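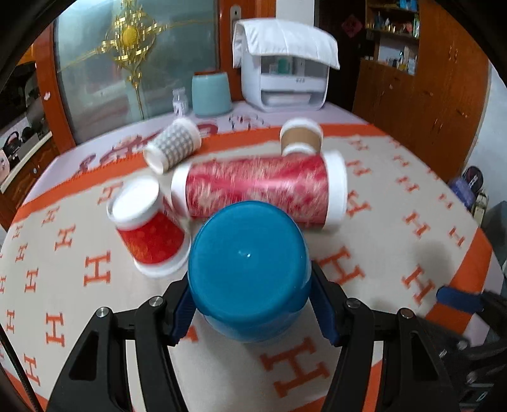
Opening, before the first slide settles. Tablecloths. People will forgive a café a great deal, but they do remember what the cup was standing on. Ask who has ever chosen a cloth because it was on offer, then wait for the hands. Ours at Rerero is beige with orange-red letter Hs all over it and a wide orange border, and neither Rerero nor Bident, who share the room, has an H in its name. Pause here. If there is no laugh, carry on as though none was expected.

Posted in July by the Plarnance Talks desk

3 min read

Next point: clearing up. A round table has no corner to push things into, so the cups drift. By four o'clock there is one on its side over the border and another standing behind something bigger, and everyone has walked past both. I have done it myself, carrying a tray.

Search talks, speakers, topics Go

Slide on costs. We got through 900 paper cups last summer, and I had budgeted for 303, a figure I can no longer defend. Don't linger. Mention that the Fedoruk order came in 2 sizes and the lids fitted one of them.

Patterned cups: checks, bands, bright red. They look cheerful on the shelf. Put them on a patterned cloth and you are clearing a jigsaw. Plain cloth or plain cups, pick one. We have yet to pick.

Water. Then the slide about saucers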